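Kitchen Notes: Storing Bananas on the Counter

Spring issue, April 24, 2022

Most of the mail after the December issue concerned fruit that went soft before it was eaten, and bananas led the list. The short answer is that the container matters less than air, temperature and contact with the bowl.

Bananas ripen in response to ethylene, a gas they give off themselves. A deep, narrow bowl holds that gas around the bunch. A wide one with a shallow flared rim lets it disperse. Glazed bowls also have a hard inner surface, and the underside of a bunch carries the weight of everything stacked on it. One crumpled sheet of white paper, pushed down so that the folds rise against the inner walls, spreads that load over more points.
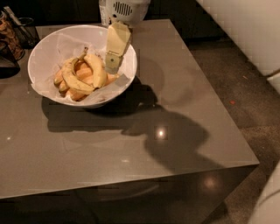
Photo: Kusta Kitchens / Bláthnaid Kinsella

Leave the paper crumpled. A flat sheet slides and adds little padding. Replace it when it is stained or damp, and wipe the bowl at the same time. Parchment can be reused for several bunches; tissue usually cannot.

Keep the bunch whole. Separating the fingers early opens small tears at the crown, and these darken first. When taking one, hold the crown steady and bend the stem back. Set the longest curve upward and do not put heavier fruit on top. Apples and avocados belong in a second bowl, at least 30 centimeters away – more if the avocados are already soft.
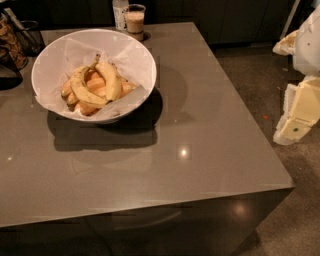
Position on the counter is the next variable. A spot out of direct sun and away from the oven or dishwasher vent will do. Stone and quartz-type surfaces stay cool, and a footed bowl is unnecessary on them. Small brown freckles are a normal sign that starch is turning to sugar. Once they cover most of the peel, use the fruit within two days or peel and freeze it.

Refrigeration blackens the skin and slows the flesh. It is useful for ripe bananas only, as green ones may not ripen properly afterward.

Readers with a storage question can write to Kinsella at the Kusta test kitchen. The next item covers citrus and mesh baskets.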